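3 January 2018

First rehearsal of the new year tonight, and my lip is so tired I can hardly drink my tea. I only touched the horn twice over the holidays (I know, I know), and it showed by the second page of the Shearer suite, where the low horns have that long slow climb and nowhere at all to breathe. Still, it was lovely to be back in the Gralia hall with all that noise around me! There were 17 of us, which is good for a cold night, and the clarinets had brought leftover fudge.

We read through the new march as well, and I liked it much more than I did in December, when we took it too fast and everybody got cross. At a walking pace it has a really sweet tune in the middle - the euphoniums get it first, then it comes over to us, and I played it a little louder than marked because I was enjoying myself.
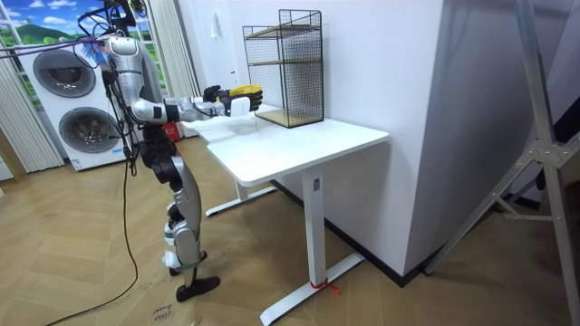
Will I try for the solo in the spring concert? I think I will, if I can get the high notes steady by the end of the month.

It's the slow movement I'd want, the one we did at Lilis two summers ago, and I've had it in my head ever since. I'll need to do long tones every morning before work, and a proper warm-up too, with none of my usual three notes and off we go. I also want to order a bottle of that Okix valve oil, as my second valve was sticking all evening and I had to keep wiggling it during the rests.

Music folder is by the front door, mute is in the case, pencil is lost again. Long tones tomorrow, before breakfast if I can manage it.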